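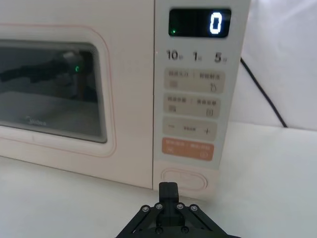 4. What happened to the leftovers

4.1 The shape of the diaries

We expected the leftover diaries to be dull reading and they were a joy. Households in Tisura and Skekley wrote far more than we asked of them. The form had a line for the dish, a line for where it was put away and a line for what became of it, and people filled the margins with arguments, recipes, small confessions and, in one Skekley diary, a running feud over who had finished the lentils. Across both towns the diaries hold 2,132 separate leftovers, from a full tray of pasta bake down to a spoonful of gravy saved in an egg cup. Of these, 1,579 were recorded as eaten, in whole or in part, by someone in the household. The others were thrown out, composted, fed to animals, given away, or simply dropped out of the diary without an ending.

That last group deserves a word. A leftover with no ending is a nuisance for coding, and our first instinct was to leave these entries out. Shafiq Matubbar, who did the first round of coding, argued for keeping them as their own category, and we are very glad he did. When we went back to the households, people remembered many of these dishes vividly. They could tell us who had cooked the food and what was said at the table, and then the trail went cold. "It was in the blue tub and then the blue tub was clean," as one participant in Tisura put it. We call these lost leftovers, and we come back to them in 4.4.

4.2 Naming the dish

The strongest pattern in the diaries has to do with names. When a leftover was written down under the same name it had at dinner ("Monday's curry", "the roast"), it tended to be eaten as a meal, usually at lunch, usually by one person. When it was given a new name, it tended to be eaten by several people together. Rice became "fried rice" a full day before anyone fried it. Mashed potato was entered as "fishcakes, hopefully". A tired bag of roast vegetables appeared in the diary as "soup" while it was still on the shelf in one piece.

We find this fascinating! The new name works as a kind of promise, made by one cook and heard by everyone else in the house. Once the potato is "fishcakes", nobody picks at it. Several diaries show the rule being enforced, with notes on lids and, in one household with teenagers, a drawing of a skull. Earlier writing on leftovers has mostly treated the decision to keep food as a single moment at the end of dinner. Our diaries suggest a longer and more sociable process, in which the food keeps its place in the fridge for as long as people go on talking about it.

There are limits to how far a name can carry a dish. Salad was almost never renamed, and it did badly. Cooked fish was renamed often and cheerfully and still did only a little better than salad. Bread sat apart from everything else, as most households did not see it as a leftover at all, and we had to agree on a rule for it partway through the first winter (a loaf did not count, but a slice that had been buttered did). Readers comparing our results with other diary work should keep the butter rule in mind.

4.3 Warming up

How a leftover was warmed mattered less than we had guessed, though the diaries are full of strong feelings about it. The microwave was the usual choice for a lunch eaten alone. Figure 3 shows a microwave of the countertop kind, a cream-coloured Midea with a digital display and a pink line around the door. The frying pan was preferred for anything with a new name, and the oven was kept for pastry and for visitors. A few people ate nearly everything cold and were proud of it.

What did stand out was the timing. Leftovers warmed in the middle of the day were mostly taken straight from the tub, with no plate, and the diary entries for these are short, often a single word. Leftovers warmed in the evening got a plate, a side dish and a longer entry. Some people used the evening entries to review the dish a second time, and the second review was often kinder than the first. Stews and dals gained most from this. One Tisura cook wrote off a bean stew on the night she made it ("thin, sad") and two days later copied out the recipe in full so she could make it again.

Figure 3. A countertop microwave oven, with the door at left and the control panel at right.

We should be careful here. The diary asked people to name one way of warming, and a good many dishes are warmed in more than one. Rizwan Abeysekara has pointed out that our form had no place for the very common habit of starting a dish in the microwave and finishing it in a pan for colour and crunch. People squeezed it in anyway, with arrows. In the second winter we added a line for it, and the arrows stopped, so the two winters should not be compared directly on this point.

4.4 Lost leftovers and the back of the fridge

To follow up the lost leftovers we asked participants to walk us through the fridge as it stood on the day of the visit, shelf by shelf, starting wherever they liked. Nearly everyone started with the door. Milk, mustard and pickles were introduced with confidence, and the talk slowed as we moved inward. The back of the middle shelf was where most of the forgotten food turned up, and it was also where people laughed the most. We had worried that these visits would feel like an inspection. Putting the kettle on first helped, and so did the interviewer describing the worst thing in their own fridge.

Two things seem to push a dish toward the back. The first is a tub with sides you can't see through. The second is a change of cook. In homes where the cooking moved between people during the week, each new cook cleared a space at the front for their own ingredients, and yesterday's food slid inward. Participants knew this perfectly well once they had said it aloud. A household on Vītola Street had already dealt with it by keeping the top shelf for leftovers only, an arrangement they called the departure lounge, and their diary has hardly any lost dishes in it.

The departure lounge spread. After we mentioned it at a community supper in Skekley, where early results were shared with anyone who cared to hear them, several families tried it in the remaining weeks of the study. This is a flaw in the design, of course, and we mark the affected diaries in the tables. It also gave us some of the liveliest entries in the whole collection, including a long and furious page on whether half an onion has the right to a seat.

4.5 Freezing

Freezing was rarer than we expected in both towns. Where it did happen, it was often the last stop for a dish that had been renamed and then not made. The fishcakes, hopefully, went into the freezer in March. We used the Mindis coding sheet for frozen food, with one change: a dish frozen and later eaten within the diary period was coded as eaten on the day it came out, and its time in the freezer was recorded separately.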